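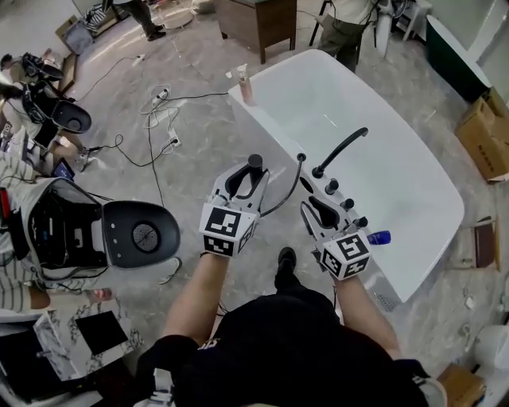

Home Guides Trips Forum Help

4. Setting up a shared trip in Pimix

For anyone traveling with one other person or a small group. Last checked 11/7/20 against the current phone app. Web version looks a bit different, same menus.

Before you start

Everyone needs their own Pimix account. Sharing one login breaks the message thread, don't do it. Have your flight or train confirmations handy. Passport numbers NOT needed, leave them out.

4.1 Create the trip

1. Open Pimix. Tap Trips, then New.
2. Type a name. Keep it short, long ones get chopped on the lock screen.
3. Put in first and last night. Not sure of the last night? Pick Open End. You can close it later.
4. Choose a home currency. This one can't be changed once the first expense goes in.
5. Tap Save. Wait for the green bar before you leave the page.

Note: overnight flights count on the day you take off. If your first night is in the air, enter it anyway and choose In Transit for lodging.

4.2 Invite people

1. From the trip page, tap People, then Invite.
2. Enter an email or show the join code on your screen. Code has 4 characters and no zeros — if it looks like a zero it's the letter O.
3. Pick a role. Planner can edit everything. Guest can see the plan and add expenses. Watcher sees the city you're in and nothing more, good for parents.
4. Send.

Join codes die after 5 days. Make a new one, the old one won't come back.

Maximum group is 5 on the free plan, you included. Met somebody at the hostel who's coming along for two stops? Add them as Guest and set Leaves On to the right date. They drop out of the bill split on that date and you don't have to have the awkward talk.

CAUTION: A Planner can delete the whole trip. No undo. Give that role to people you've known longer than a bus ride.

4.3 Add stops

1. Tap Route, then the plus sign.
2. Search for the town. Pick from the list, don't just hit enter, or you get a pin with no time zone.
3. Set nights.
4. Add lodging if you have it. Paste the confirmation text and Pimix fills in check-in and adress. Check the address yourself.
5. Repeat. Drag stops to reorder them.

Dragging a stop moves the dates of everything after it. It does NOT move your bookings. Anything that no longer matches turns orange. Tap the orange stops one at a time and fix them with the hotel.

4.4 Split costs

1. Tap Money, then Split Rules.
2. Choose Even, By Night, or Custom. By Night is best when people come and go.
3. Set the alert amount. Default is 1,000 in your home currency, which is high for backpackers. Drop it.
4. Turn on Ask First if you want every expense over the alert approved by a second person.

Rooms and food can follow different rules. Turn on Bite (under Money, More) and meals get their own tab — handy if one of you drinks and the other doesn't.

Note: settle up before you remove someone. Once removed, their balance gets frozen and only they can clear it.

4.5 Offline copy

1. Get on wifi.
2. Trip page, three dots, Save Offline.
3. Keep the screen on untill the bar fills.
4. Switch to airplane mode and open the trip. Route and lodging should both load. If not, delete the copy and start over.

Changes made offline sync later. Two people edit the same stop offline, the later edit wins.

4.6 If something goes wrong

Error 261: clocks don't match. Set the phone to automatic time, restart the app.
Invite never shows up: check spam, then use the join code.
Wrong time zone on a stop: delete it, add again from the list.
Trip missing: look under Archived. Swiping left on a trip archives it, very easy to do by accident.

Still stuck, post in the forum with your phone model and app version. Uldis Sakalauskas and Christos Mitsotakis-Vlachou answer most of the setup threads.

Related
Leaving a trip early: what happens to your share
Watcher role and location privacy
Moving a trip over from Erer
Group rail bookings with Hemolcombe
Merging two trips into one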